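Moving to Lonau for a year, anybody done it?

dakeo_girl
So I've got a teaching offer in Lonau starting in May. I'm from Ohio and have never lived abroad. Rent they quoted me is 600 a month, heat included. Is that normal?

ramanauskas762
I came for one semester and stayed! 600 is fine if you're near the tram, but I'd want to see the place first (mine had no kitchen sink, not kidding). Bring 2000 in savings for the deposit and the first few weeks.

Grukeck
Disagree on the savings. I landed with 802 and did okay, though I ate a lot of soup. And skip the tram side, it's loud until midnight. The hill streets are nicer and the neighbors talk to you.

ramanauskas762
The neighbors talk to you everywhere, lol. The hill is miserable in winter with groceries.

dakeo_girl
Okay, so now I'm torn! Did either of you learn the language before you went?

Grukeck
Not a word. I picked it up at the bakery, mostly numbers and apologies. Take the evening class at the library if it's still running, I met half my friends there.
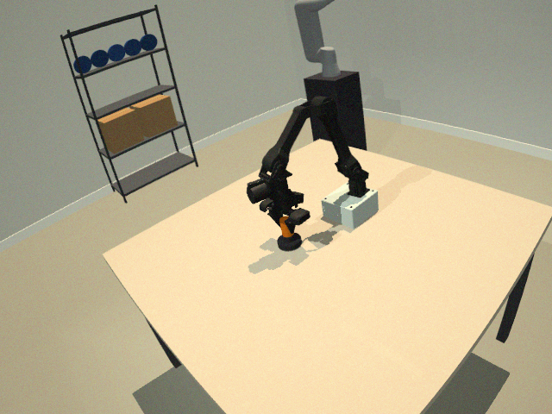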